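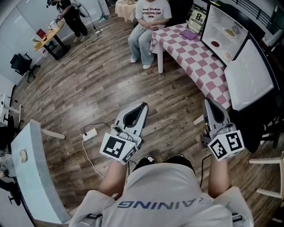 Both grippers held level, the right one next to the checkered table. The green light is on at the left one.

Gallery: The Right-Hand Lag at Gramerwood
Posted October 22, 2022

We recorded 107 runs of the meal table tasks at Gramerwood with the hand-held grippers. On review, 28 of them could not be used. In each of those, the data for the right gripper fell behind the data for the left. The worst run was 700 milliseconds out by the end. A robot trained on that would close its right hand well after it should.

The pictures on this page are from the table and refrigerator work. The notes under them cover what we know about the fault, what we missed, and the floor cables, which came up in the same review and turned out to be the more serious matter for people.

What the operator sees

The person holding the grippers has very little to go on during a run. The green light tells you that a gripper has power. It does not tell you that the data is arriving on time. In all of the bad runs the light stayed green from start to finish, and the operators reported nothing wrong.

Fultau, the recording program, did log the fault. It wrote a line each time a packet came in late. Those lines went to a text file that we only open when a run fails to save, and these runs all saved normally. The file sizes looked right too.

The first person to spot it was watching playback of a two-handed task. The left gripper reached its plate and the right one seemed to pause before following. We took it for a slow operator until the same pause showed up with a different operator. 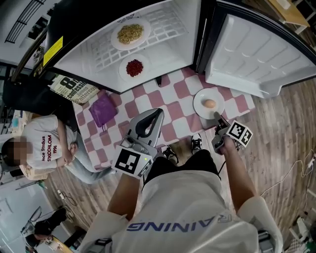 Refrigerator task. The right gripper points toward the plate with the egg, and its black cable trails down.

The refrigerator runs had more than their share of the trouble. The operator works low for these, reaching toward a plate on the cloth or up to the wire shelf, and the cable on the right gripper gets pulled and bent each time the arm goes out. The connector where that cable enters the housing had worked partway loose. It never dropped out completely. When contact was poor the gripper sent its data again, and the repeats piled up behind one another.

We could reproduce this on the bench. With the connector fully seated, the two sides stayed together for as long as we let them run. With it backed out slightly and the cable moved by hand, the right side was behind within 10 minutes.

The left connector was checked as well and was tight. We replaced the right cable anyway and added a clamp to both grippers so that a pull on the cable no longer reaches the plug.

The view from the gripper

The gripper cameras were not affected. Their pictures are stored on a separate path with their own clock, which gave us something to compare against. We went through the bad runs and marked the moment the finger pads met an object in the picture, then the moment the gripper data said they had closed. The gap between the two is the lag. It was small at the start of every run and grew unevenly after that.

Jistolell, who maintain the playback software, asked whether the early part of each bad run could be kept. We decided against it. The point where the lag begins is hard to place, and a run with no ending is of little use for these tasks.

Gripper camera, refrigerator door open, with the checkered surface showing between the black pads.

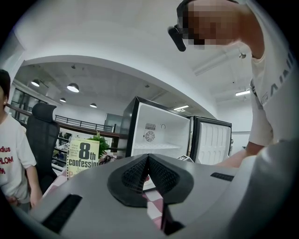 Cables on the floor

While checking the connectors we also looked at where the cables go. Power strips had been left out on open floor, with thin cables running from them across the planks where people walk. An operator looking down at a task is not looking at the floor behind, and one of ours caught a heel on a cable while stepping back from the table. There was no fall and no injury. It was entered in the safety log as a near miss.

Changes made

Power strips go against the wall or under a table before anyone picks up a gripper.

Any cable that has to cross the floor is taped flat or covered.

Fultau now stops a run and sounds a tone when either gripper falls behind. The check was written by the Simon project team and had been sitting unused in our settings.

Connectors are pressed home and the clamps checked at the start of every session, and again before the refrigerator tasks.

The 28 bad runs have been pulled from the set and will be recorded again at Gramerwood. The late-packet log is now read the same day.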